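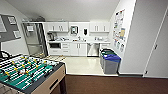
Break room, foosball table on the kitchenette side.

Home Datasets Docs Changelog Contact

# plornel-breaks

Posted in March by Leokadia Zieliński

Survey answers on when and how people take breaks at work. Collected at the Brudgate office and two smaller sites. One CSV, one codebook, no accounts needed.

## Whats in it

- `answers.csv` — 2,969 rows, one per break logged
- `people.csv` — 532 respondents, ids only
- `codebook.md` — column meanings, read this first

Times are local, 24h. `length_min` is capped at 45, anything longer got set to 45. Sorry, decided early and the raw values are gone.

## Known problems

- 1,113 rows have no `activity`. Question was optional until the second round.
- "lunch" and "Lunch" both appear. Lowercase before grouping.
- Free text in Polish was translated by Grażyna Kaczmarczyk, a few lines still untranslated, marked `PL`.
- Site codes: B = Brudgate, Z = Zuvitden, K = Ziółkowski building. Old exports use numbers — ignore those.

## Loading

 pandas.read_csv("answers.csv", dtype={"person_id": str})

Leave ids as strings or you loose the leading zeros.

## License

CC BY 4.0. Cite as Plornel breaks survey. Corrections go to the issue tracker, not email pls.

TODO: weighting notes, second codebook pass

This site uses cookies to remember your settings. Accept Decline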